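Search this site Search Go

Guides > Your connected town > Reporting and reading sensors

How to set up a street sensor account and make sense of what it tells you

If you live in Weloswood or Polcombe you will probably have noticed the small grey boxes that have gone up on the lamp posts since April. They measure noise, air quality and how damp the road surface is, and the readings are open to anybody with an account on the Sinus portal. I've been helping neighbours get signed up at their kitchen tables for a while now, and the same few steps trip people up each time, so I thought I would write the whole thing down properly (with a cup of tea beside me, I might add).

Before you start, find your household reference. It's on the letter the council sent out with the bin calendar, near the top right, and it begins with the letters WP. You will also want an email address you can get into there and then. The confirmation link lasts only 2 hours, and it is surprising how easily two hours go by once the phone starts ringing.

Sit somewhere comfortable with a bit of elbow room and get the letter out flat, as the reference is printed rather small.
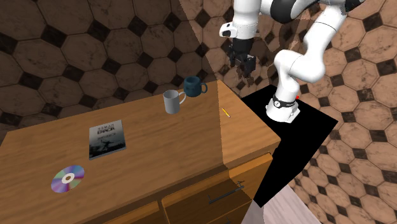
A wooden desk, partly in shade.

Step 1. Make the account

Go to the portal and choose "Resident" on the first page. Don't choose "Partner", even though it is the bigger button – that one is for Ferreira, the firm that fits and mends the boxes, and it will ask you for a contract number you haven't got. Type in your reference without any spaces, then your email address, then a password of your own. Press the green button once and wait. It can take around 100 seconds to do anything at all, and pressing it again only sends you a second email that cancels the first.

Step 2. Pick your sensors

Once you're in, you'll see a map of both places with a dot for each box. There are 119 of them at the moment, which looks like a terrible muddle until you zoom in to your own street. Tap a dot and choose "Follow". I'd start with the one nearest your front door and one on a road you use often, and leave it at that for the first week or so. You can always add more later, and a page full of graphs is a rather off-putting thing to come down to in the morning!
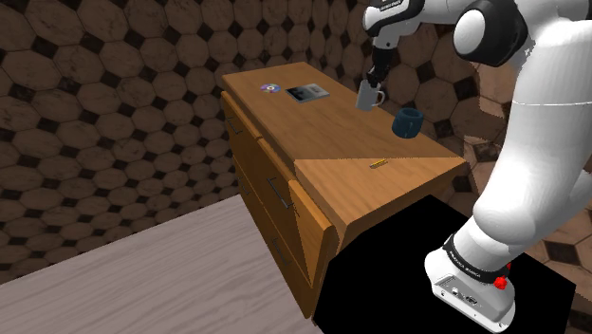 The readings come in three colours, and it's worth getting these straight before you worry about any of them. Green is ordinary, amber means higher than usual for that spot, and red means higher than the limit the council has set. The trouble is that plenty of people can't easily tell the amber from the green on an older screen, and if there's sunshine falling across it you may as well give up. Think of a compact disc lying flat on a dresser, all purple and pink and greenish at once, and you'll have a fair notion of what the map looks like on my old tablet by the window. Go to Settings, then Display, and tick "Show labels". Every dot will then have a plain word next to it, and you needn't rely on the colours at all.

Step 3. Set up your alerts

Alerts are switched off to begin with. To turn them on, open a sensor you follow and press the little bell. You'll be asked how long a reading has to stay high before you're told about it. I would say half an hour for noise and a full hour for air quality, otherwise you will hear about every delivery lorry that stops with its engine running. 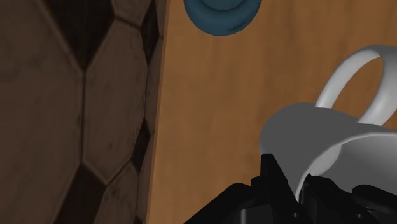
You can also choose quiet hours, and I do recommend them. Mine run from ten at night until seven in the morning, and anything that happens in between is saved up into one message that arrives at breakfast time. If you share the account with somebody else in the house, bear in mind that quiet hours apply to both of you.

Step 4. If a box seems to be wrong

Now and then a sensor goes silent or gets stuck on the same figure all day. Have a look at "Last heard from" underneath the graph. If it's been less than a day, leave it be, as they often right themselves overnight. If it's longer, press "Report a fault" and put the street and the number on the lamp post in the box. There's no need to ring as well – the report goes straight through to the repair list, and you'll get an email when the job has been closed.

Page last checked 09/11/2022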